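Section 4: Running the hose-joining demo on an open day

I've written this section in the order I do things on the morning, coffee included (well, nearly). If you've only ever run the two arms in the back of the workshop with the door shut, please read it all the way through before visitors turn up. Running a demo for people is a different job from running a test, and I learned most of what follows at our September open day by getting it wrong in front of a lot of very polite families.

I'm assuming you've been through Sections 2 and 3, so both arms are bolted down, both grippers are wired up and the stop buttons have been tested. If any of that isn't true, go back now. I'll wait!

What you'll need

The two arms, the controller (we call ours Nemar, it's on the label and the name stuck), a pair of ribbed hoses that match, the short white stub, a clean cloth, the rope barrier and a spare pair of fingertip pads. Bring the spares even if the ones on the grippers look fine. I put new pads on the day before and still ended up rummaging in a drawer at lunchtime.

Getting the table ready

1. Wipe the table top with the cloth, then wipe it again once the visitors' leaflets have been moved off it (they will put leaflets on it).

2. Switch on Nemar and give it time to settle. The start-up screen says READY before the arms are ready. Wait for the second beep.

3. Check the fixing bolts on both gripper palms by hand. A loose one will rattle when you tap the plate.

4. Load the program called ANDGATE. There are older copies called ANDGATE OLD and ANDGATE TRY on the same machine and I really ought to have deleted them. Pick the plain one.

5. Put the rope barrier out. Mine goes 2 metres from the table on every side, and I stand inside it on my own.

CAUTION: Don't let a visitor inside the rope while the arms have power, even for a quick photo. If someone wants a closer look, press stop, wait for the lights to change, and then bring them in.

Loading the hoses

6. Set both grippers to open and press stop.

7. Push the white stub into the cuff of the first hose until it feels snug. Leave enough of it standing proud for the other hose to slide on to.

8. Hold that hose upright between the fingertip pads of the first gripper, with the pads on the ribbed part. Release stop and tap CLOSE. Keep your own fingers well up the hose, clear of the pads.

9. Do the same at the second gripper with the other hose. Again, pads on the ribs. The open mouth of the connector wants to end up facing the stub once the arms have moved in.

NOTE: The ribs are the bit people argue with me about. Tiziana Zuccaro, who helped me on the day, was all for gripping the smooth cuff as it looks so much tidier. We tried it both ways over a whole afternoon and the pads hold the ribs better on our set-up, so ribs it is. If your hoses are stiffer than ours you may find she was right, in which case please tell her and not me.

10. Give each hose a gentle tug. If it slides, open the gripper, dry the pads and load it again.

Running it for visitors

11. Set the speed to 20 per cent. I know, it feels painfully slow when you're used to the normal setting! But visitors need time to see what's going on, and at full speed half of them are still getting their glasses out when it's finished.

12. Say out loud that you're about to start, then press RUN. The arms bring the connector and the stub towards each other and pause a little way apart.

13. Use the pause. It lasts until you press RUN again, so you can talk for as long as you like. I ask the children which arm they think will move next, and I get the answer wrong myself often enough that they enjoy it.

14. Press RUN again for the join. Keep a hand by the stop button all the way through.

15. When the arms have backed off, press stop before you touch anything.

CAUTION: If the connector lands on the rim of the stub and the hose starts to bow, press stop straight away. Don't try to nudge it across with your hand. Back the arm off from the panel, reload the hose and start again from step 8. People don't mind a second go at all, and the best questions I had all day came while I was sorting out a miss.

If it stops by itself

Code 755 means one of the grippers thinks it has nothing in it. Nine times out of ten the hose has slipped down, so reload it and carry on. If the code comes back with the hose firmly held, change the fingertip pads (see Section 6).

If both arms freeze with no code at all, have a look at the plug behind the bench. Somebody's pushchair had caught ours.

Packing up

16. Open both grippers, take the hoses out and lay them flat. Left standing in the pads overnight, the ribs get squashed and the next day's joins suffer for it.

17. Write the number of runs in the log book. Ours stood at 1,519 after the last visitors had gone home, counting all the practice ones.

18. Switch off Nemar first and the arms second, then bring the rope in. I've left it out twice now and walked into it both times.
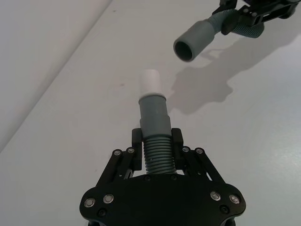
Spare pads and hoses live in the blue box marked Marchetti, under the bench. If you take the last pair of pads, put a note on the lid so I can order more before the next open day.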